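The Brush Rack Returns to the Writing Table

By the Features Desk, Statley Quarterly
25/06/2024

Search this site Enter keywords

Calligraphy has a long association with well-ordered rooms. The writer sits down to a clear surface, takes a brush from its hook, grinds or pours the ink and begins. What happens to the brush when the session is over receives less attention, although it has a good deal to do with how long the brush will last.

In recent years the hanging rack has come back into ordinary homes. The Riringate Center for Writing Arts, which offers evening courses in brush lettering, reports that questions about storage now take up a regular part of its introductory class. Students who once left their brushes in a kitchen glass or a drawer are asking for something more suitable. Many of them also want a piece that can remain on the table between sessions and be looked at with pleasure.

Why brushes are hung

A calligraphy brush is made to hold a large amount of ink in relation to its size. After washing, it holds a large amount of water in the same way. If the brush is stood on its handle, that water runs down toward the collar, where the hair is glued and tied. Over a period of months the glue softens and the hair begins to come away. If the brush is laid flat, one side dries before the other and the tip may set in a curve.

Hanging the brush with its tip down allows the water to leave by the point. The hair dries in its natural shape, and the handle stays clean. The cord loop at the end of the handle exists for this purpose, and most brushes sold for calligraphy are supplied with one.

The form of the rack

The traditional rack is a small piece of furniture in its own right. Two posts carry a top bar, and the top bar carries pegs or hooks. Lower down, one or more rails hold the posts at a fixed distance and keep the whole from twisting. Everything beyond this is ornament, and makers have seldom been able to resist it. Posts are turned on the lathe, rails are filled with pierced panels, and the ends of the top bar are finished with the heads of animals.

Bustwood, a workshop known for desk furniture, produces its racks in dark-stained hardwood and recommends a plain background for them. The advice is sound. Carved openwork is easily lost against patterned wallpaper or a crowded bookshelf, and it reads clearly against a single quiet color. A dark cloth beneath the rack has a practical value as well, as it forgives the occasional drop of ink.
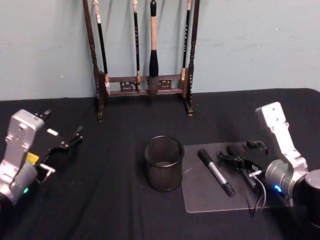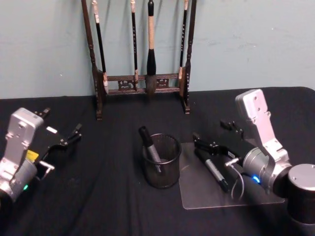
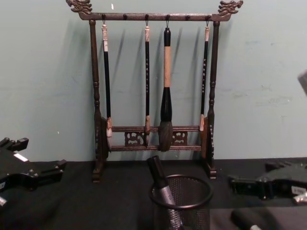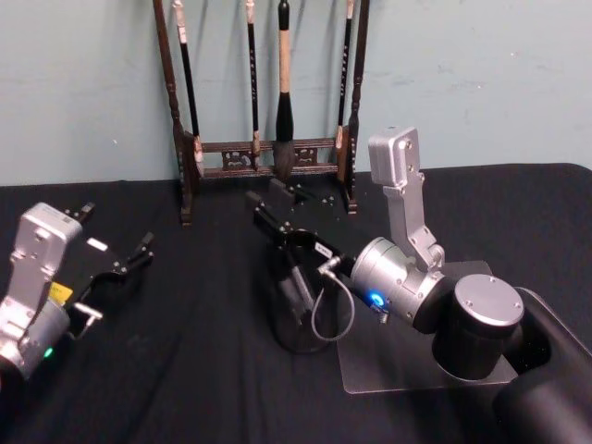
Dragon heads finish the two ends of the top bar, and a large brush with a full, dark head hangs among three slender ones.

Choosing a rack for the brushes one owns

The first measurement to take is the length of the longest brush, including its loop. The tip should hang clear of the tabletop by at least the width of two fingers. A large brush presents a further difficulty in that its head swells when wet and may press against a lower rail. Where this occurs, the brush can be dried on an outer hook or turned slightly until the hair is free.

The second consideration is spacing. Slender brushes may hang fairly close together, but a broad one needs room on both sides so that air can move around it. Pavlović, a supplier of writing materials, lists racks with five and seven hooks and advises customers to leave at least one hook empty. An owner who fills every hook tends to find that the largest brush is the last to dry.

Weight is the third matter. A rack that carries its load high must have feet that sit squarely on the surface. A cloth should be smoothed before the rack is set down, particularly at the feet, where a thick fold can cause a slight but persistent wobble.

The pencil cup and its neighbors

Few writing tables are devoted to the brush alone. Pencils are needed for ruling guide lines, and pens for notes, and these are best kept in an upright cup. A wire-mesh cup is inexpensive and lets dust fall through or be brushed away. It may appear a modern intruder beside turned and carved wood, yet a black one sits comfortably with a dark rack and takes very little space.

The usual arrangement places the rack at the back of the table, close to the wall, with smaller articles in front of it. The writer can then reach the brushes without passing a sleeve over wet paper. Left-handed writers may prefer to shift the rack toward their own side and should feel free to do so. The Riringate classes teach no fixed plan, asking only that the center of the table be cleared before the paper is laid out.

Care through the year

A carved rack collects dust in its pierced panels and in the rings of its posts. A dry, soft paintbrush reserved for the task will reach most of it. Household sprays should be avoided, as residue may pass from the wood to the hands and from the hands to the paper. Once or twice a year the wood may be wiped with a barely damp cloth and dried at once.

Old racks often show lighter patches where the stain has worn from the raised parts of the carving. Collectors generally leave these alone. An owner who prefers an even color may touch them in with a matching wax, trying it first on the underside of a rail.

The hooks deserve inspection at the same time. Metal hooks can work loose from their pegs, and a cord loop that has frayed will give way without much warning. Replacement cord is sold by most art suppliers and takes only a few minutes to fit.

The Riringate Center will hold an open afternoon on brush care and storage in August. Visitors are invited to bring their own brushes and may have worn loops replaced during the session.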